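Jandthorpe Judo Throws: a small dataset of club randori

Release notes and data card, third version, November

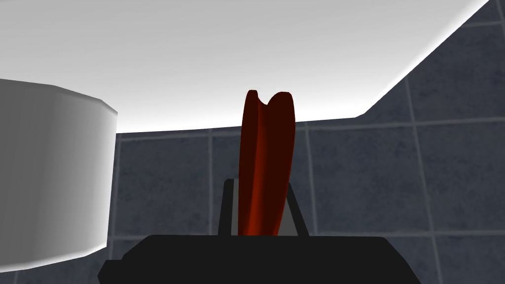
What's in it

Jandthorpe Judo Throws is a set of 300 short clips of free practice (randori), each with a plain text label file. We started it because most of the judo footage you can find is from big championships, where everyone is superb and the cameras are miles away. Club judo is a different animal! Grips slip, people try a throw twice and change their minds, and the best moments often come from a scruffy half-attack that somehow lands. We love that stuff and wanted it written down properly.

Of the 300 clips, 200 contain at least one completed throw. Another 80 contain attacks that were blocked or countered before anyone went over, and the last 20 are groundwork only. Those 20 were nearly left out, but two people on the labelling side argued hard for them and they have been very handy for testing whether a model shouts "throw!" every time somebody hits the mat.

Folder layout

clips/ holds the video files, numbered from 001
labels/ holds one text file per clip, same number
splits/ holds the train, validation and test lists
names.txt holds the throw names we use, with common spellings

Labels

Each line in a label file gives a start time, an end time, who attacked (white or blue) and the name of the throw. Times are in seconds from the start of the clip. The start is the first clear step or pull into the attack, and the end is when the thrown player's back, side or front touches the mat.

We use Japanese names with no accents, all lower case, joined with an underscore: o_soto_gari, uchi_mata, tai_otoshi and so on. If two labellers could not agree on the name, the line says unclear. Please don't treat unclear as a throw of its own – it's a mixed bag of drop seoi variations and leg attacks that went sideways.

A typical line looks like this:

12.4 13.9 blue tai_otoshi

How it was labelled

All labelling was done in Wornico, our own little tool, which plays a clip at quarter speed and lets you mark times with two keys. Every clip was labelled twice by people graded brown belt or above, then compared. The first round at Karam taught us a lot about left-handed fighters, whose attacks were being marked late, so those clips were all done again from scratch.

Splits

Splits are made by player, so no one in the test list turns up in training. If you make your own splits, please keep to this. Scores look wonderful otherwise, and they mean very little.

Known problems

Seniors only, mostly between 60 and 90 kg.
Foot sweeps are under-labelled. They are so quick!
White and blue are swapped in clip 080. Fixed in the label file, but the old list in splits/ still has it wrong.
Sound has been removed from everything.

Using it

Free for research, teaching and club use. Please credit Jandthorpe Judo Throws, and don't try to work out who the players are. If you build something with it, we would be thrilled to hear. The Flundura group has already made a lovely counter-throw viewer, and the code for that sits in its own repository.

Fixes to labels are very welcome – send the clip number, the line and what you think it should say.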